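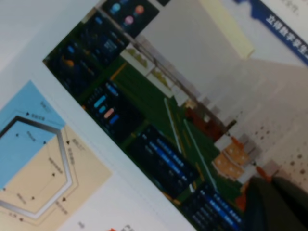
Oficina Partilhada Fondstead – Grupo de Robótica – Caderno de bancada

Dezembro, fim de tarde

Recomecei hoje com o braço, depois de umas semanas a fugir dele. O objetivo continua o mesmo: o Fang há de pegar numa folha impressa pousada na bancada, levantá-la sem a amarrotar e largá-la no tabuleiro do lado. Parece simples, mas papel é uma peste! Cola-se à mesa, escorrega, dobra onde lhe apetece, e com papel brilhante então nem se fala.

Estou a usar uma brochura em chinês como folha de teste. Tem uma fotografia grande com painéis azul-escuros por cima de uma maquete 3D de um campus (campo verde, prediozinhos) e ao lado um diagrama com um hexágono grande. Gosto dela para isto porque tem de tudo: zonas brancas, zonas muito escuras, riscas finas, letra miudinha. Se o programa se aguentar com esta página, aguenta-se com quase todas.

O problema do dia é o foco. A câmara do punho, tão perto da página, não foca nada. A letra pequena desaparece, as linhas dos painéis ficam manchas azuis, e nem os caracteres brancos da faixa do título, que são bem gordos, saem nítidos. Ainda por cima a página entra toda na diagonal, e o canto de baixo à direita fica tapado por uma forma escura que me parece ser a própria garra. Tenho de pôr uma máscara nesse canto, senão o detetor de arestas encontra lá sempre um contorno arredondado e fica todo contente.

O que fiz, por ordem:

Desapertei o anel da lente e rodei 5 marcas para fora. Melhorou um bocadinho ao perto, piorou ao longe. Voltei atrás 2 e deixei uma gota de verniz na rosca para não fugir com a vibração.

Subi a altura de aproximação em 10 mm. Agora há margem branca suficiente para o programa perceber para que lado a folha está virada. Antes disto só via fotografia e mais fotografia, e calculava o ângulo pela borda da imagem impressa em vez de o calcular pela borda do papel. Deu-me 29 graus quando o transferidor dizia outra coisa completamente diferente – perdi uma boa meia hora a desconfiar do servo, coitado, que não tinha culpa nenhuma.

Baixei a velocidade na descida final. A placa Sternusis aceita até 2.000 passos por segundo, mas a essa velocidade o punho treme e a imagem piora ainda mais. Fiquei-me por metade e está muito mais calmo.

Pus fita nova nas pontas dos dedos da garra, daquela de silicone que sobrou do projeto Sullport. Ainda não sei se agarra melhor, só a testei com cartolina (e com cartolina até os dedos lisos funcionavam).

Uma nota para quem pegar nisto a seguir: o ficheiro de calibração antigo já NÃO serve. Mexi na lente, por isso é preciso refazer tudo com o tabuleiro de xadrez. O tabuleiro está na gaveta de baixo, dentro da pasta de plástico, e por favor não o dobrem outra vez!

Por decidir: vale a pena trocar a lente por uma de foco mais curto, ou chega usar a câmara do punho só para o alinhamento grosseiro e ler o texto com outra, fixa por cima da bancada? Inclino-me para a segunda hipótese. Há um suporte velho no armário que talvez dê, falta-lhe um parafuso M4 e uma porca de orelhas. A luz também precisa de uma volta, o candeeiro de pinça dá reflexos no papel conforme o lado onde se põe, e ainda não encontrei um sítio que me agrade.

Para a próxima sessão: máscara no canto, calibração nova, e repetir a aproximação com a brochura direita antes de a voltar a pôr torta. Deixei o braço na posição de descanso e a fonte desligada no interruptor de trás.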